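# Channel Marketing Coordinator (partner programmes), Skomatau, Suvstead office

11 Nov 2023

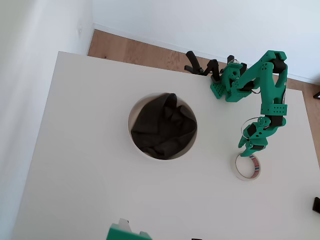
Toshio Wada writes: "When I joined I thought that partner marketing means sending logos to people. In my first month I made one campaign calendar for 4 resellers, and each of them wanted a different thing from it. I have learned more about how a sale is really made from those calls than from my studies. Please say in the advertisement that the person must like the telephone."

So we say it first: the person must like the telephone.

## About the position

Skomatau sells business telephone and messaging software through partner companies. We have 396 partners on our list. Some of them are large distributors with their own marketing people, and many are small firms where the owner writes the newsletter on Sunday evening. The Channel Marketing Coordinator helps both kinds to find customers and to speak about our products correctly.

The position is new. Until now the work was divided between the sales team and Uzma Gilani, who leads marketing for our region. You will report to Uzma and work daily with Hideaki Takagi, the territory manager for the southern partners.

It is a full-time and permanent contract. The start is planned for January, but we can wait for a good candidate who has a longer notice period.

## What you will do

- Prepare the quarterly campaign package for partners: e-mail texts, a short presentation, a page they can put on their own website.
- Receive the requests for marketing funds, check them against the programme rules and answer within 2 working days.
- Keep the partner calendar up to date, including trade fairs, webinars and product training.
- Organise the partner meeting in spring together with Daichi Onishi. Last year we had 55 guests and the room was too small, so please expect that the first task will be to find another room.
- Help with the launch of Skullell, our new contact centre product. The partner materials for it exist only as drafts and they need a patient reader.
- Write the monthly report of which campaigns brought enquiries and which did not. We want to read both parts.

You will not have a sales target. You will, however, join sales calls quite often, in the beginning as a listener.

## What we expect from you

You have worked at least two years in marketing, sales support or account management. It can be in any industry. Experience with resellers or distributors is an advantage, and if you have it, please describe it in your letter with one real situation.

You write clear English. It doesn't need to be your first language; for more than half of our office it is not. A second language is welcome, especially Japanese, as we have a growing group of partners in Japan who are served through our distributor Fukuda.

You can work with a spreadsheet without fear. The partner database is old and has its own habits, and we will teach you. A driving licence is useful but not required. You should be ready to travel one or two nights in a month, mostly by train.

A university degree is not necessary.

## What we offer

- Salary according to experience. We tell the range in the first call, you don't have to ask for it.
- Three days in the Suvstead office and two days from home, after the first six weeks. During the first six weeks we ask you to come every day, so that you can sit next to Uzma or Hideaki.
- Twenty-eight days of holiday, and the public holidays in addition.
- A training budget each year, which you can use for a language course as well.
- Bicycle parking inside the building. Car parking is difficult before nine o'clock.

## How to apply

Please send a CV and a letter of one page to Chie Katayama, who is responsible for recruitment. Put "Channel Coordinator" in the subject line. In the letter, choose any company that sells through partners and tell us what you would change in how it speaks to them. A few sentences are sufficient. We are more interested in your reasons than in a beautiful plan.

We don't need a photograph, your date of birth or your family status. If you send them anyway, Chie will remove them before the others read your application.

The first conversation is by telephone with Chie and takes half an hour. The second is in the office with Uzma and Hideaki. There you will receive a real request from a partner, with the name taken out, and you will have forty minutes to write an answer to it. Then we discuss it together. We pay the train ticket.

Every applicant gets a reply, also when it is a no. If you have a question before you apply, for example about part-time work or access to the building, write to Chie and she will answer or pass it to the right colleague.

We read applications as they come in and will close the advertisement when the position is filled.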